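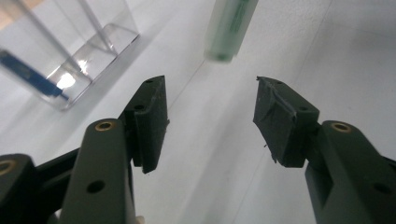
Green gripper fingers over a white tabletop.

Honden Confectionery
Vacancy: Confectionery Production Assistant (Steamed and Moulded Sweets)
Location: Pranthorpe
Hours: 37.5 per week, permanent, subject to a probationary period
Reporting to: Rodrigo Loureiro, Production Manager

Honden Confectionery makes Japanese-style sweets for tea rooms, independent grocers and mail-order customers. Our range includes sweet bean jelly, rice flour dumplings, baked chestnut buns and pressed sugar sweets for the tea table. All goods are made at our Pranthorpe kitchen, where we employ 53 people across production, packing, dispatch and the counter shop.

We wish to appoint a Production Assistant to join the early team. The post is suitable for a person with some experience of bakery, confectionery or catering work who would like to learn a specialised trade. Previous knowledge of Japanese sweets is not required. Full training is given.

The post

The postholder will work mainly in the boiling and moulding room. The working day begins at 5.30 am and ends at 1.30 pm, with an unpaid break of thirty minutes. A rota for weekend work is issued monthly and time off is given during the week in return. Additional hours may be offered before the New Year and in June, when orders for summer jellies are at their highest.

Main duties

Washing, soaking and boiling beans in accordance with the recipe sheets.
Sieving and sweetening bean paste, and recording the sugar reading for each batch.
Preparing agar and rice flour mixtures.
Filling moulds and trays, and turning out, cutting and trimming finished sweets.
Checking the weight and appearance of goods before they pass to the packing room.
Completing cleaning records and allergen records at the end of each shift.
Receiving deliveries from Quintela, our supplier of dried beans and chestnuts, and rotating stock in the dry store.
Carrying out such other duties as the Production Manager may reasonably require.

The person appointed

Applicants must be able to demonstrate:

Experience of working in a food production or catering setting, whether paid or unpaid.
A good standard of personal hygiene and an understanding of safe food handling.
The ability to follow written instructions and to weigh and measure accurately.
Reliable attendance for early starts. The first bus from the town centre does not reach the site before 6 am, and applicants should consider how they would travel.
The ability to lift sacks and trays, with training and lifting aids provided.

A Level 2 certificate in food hygiene is desirable. An applicant without the certificate will be enrolled on a course within 9 weeks of starting and the fee will be met by the company.

Applicants should note that wheat, milk, egg, soya, sesame and tree nuts are handled on the premises. Any person with a relevant allergy is asked to raise it before attending for interview so that a suitable discussion can be held.

Pay and benefits

Pay is in accordance with the company's production scale, a copy of which will be sent with the application form. Early start payments are made for all hours worked before 6 am. Holiday entitlement is 28 days, including public holidays, rising with length of service. Protective clothing is supplied and laundered. Staff may buy goods from the counter shop at a reduced price. Free parking is available behind the Ernar building.

Training

New members of staff work alongside an experienced confectioner during their first 2 months. They begin with bean preparation and proceed to moulding and cutting. Roughly 145 recipes are in use over the course of the year, many of them for one season only, and no assistant is expected to know them all. Those who wish to continue to hand-shaped sweets may apply for a place on the internal confectioner's course after one year of service.

How to apply

Application forms may be collected from the counter shop between 10 am and 4 pm or requested in writing from the Production Office, Honden Confectionery, Pranthorpe. A curriculum vitae may be attached but will not be accepted in place of a completed form. Please give the names of two referees, one of whom should be your present or most recent employer. References will be taken up only after an offer has been made.

Shortlisted applicants will be invited to a short interview with Rodrigo Loureiro and a member of the early team, followed by a practical exercise in weighing and portioning. The visit lasts approximately two hours. Please bring proof of your right to work in the United Kingdom.

Honden Confectionery welcomes applications from all sections of the community. Applicants who need an adjustment at any stage of the process should inform the Production Office when returning the form.

The vacancy will close once sufficient applications have been received.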